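Section 3. Care of the lounge table and the sitting corner

This section is for the dark wooden tables with gold-toned trim, delivered by Vendora for the guest lounges. Please read it fully before the first cleaning. It takes 11 minutes for one table, when all is prepared.

3.1 Before you start

1. Take two soft cotton cloths, one bowl with lukewarm water and the polish Skamier 203.

2. Do not use glass cleaner, vinegar or any sponge with a rough side. These leave gray spots on the gloss and the spots can not be removed by us.

3. Open a window if the room has one. The polish has a strong smell in the first moment.

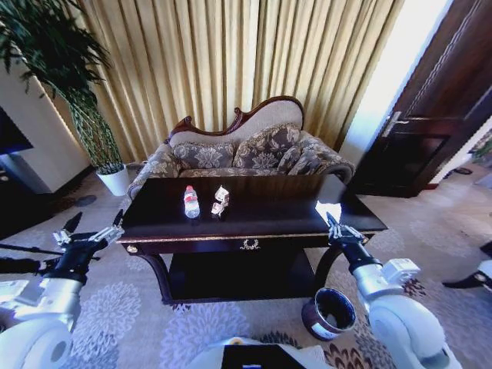
Clearing the top comes before any water or polish. Drinks go first, then papers, then the garbage. On a table like this one, the plastic bottle with the red cap is taken away standing upright, with one hand under the bottom. After it you collect the crumpled white packaging, both pieces, and put them in the bag for garbage. Look also along the front edge, where small wrappers like to stay close to the gold-toned strip.

Note: Never pull a bottle or a glass over the surface. Lift it. A grain of sand under the bottom is enough for a long scratch.

3.2 Cleaning the top

4. Make one cloth damp and press the water out well. The cloth must not drip.

5. Wipe from the back edge to the front edge, always in the same direction. Circles are visible later in the evening light.

6. Dry at once with the second cloth.

7. Put a little polish on the dry cloth – never directly on the wood – and go over the top one time. More polish does not give more gloss, it only becomes sticky.

3.3 Trim, ornament and legs

8. Wipe the trim strip and the wreath ornament in the center of the apron with a cloth that is only slightly damp. No polish on these parts.

9. Follow the curved legs from top to bottom. Clean the lower shelf last, as dust falls there from everything above.

Caution: The ornament is not a handle. To move the table, two persons hold it under the apron, one at each end.

3.4 Plants near the table

10. If the room has a tall potted plant, like the lucky bamboo, leave the pot in its place during the cleaning. Water it only after the table is finished, and wipe the floor if some water falls.

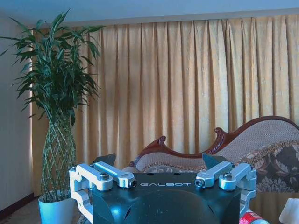 3.5 Spare parts and questions

Polish and cloths are ordered from Benedetta Greco, in packs of 3. For scratches or a loose trim strip, write to Debora Fontana and give the room number. Please do not glue anything yourself.

Text revised 2019-12-04, Þ. Kvaran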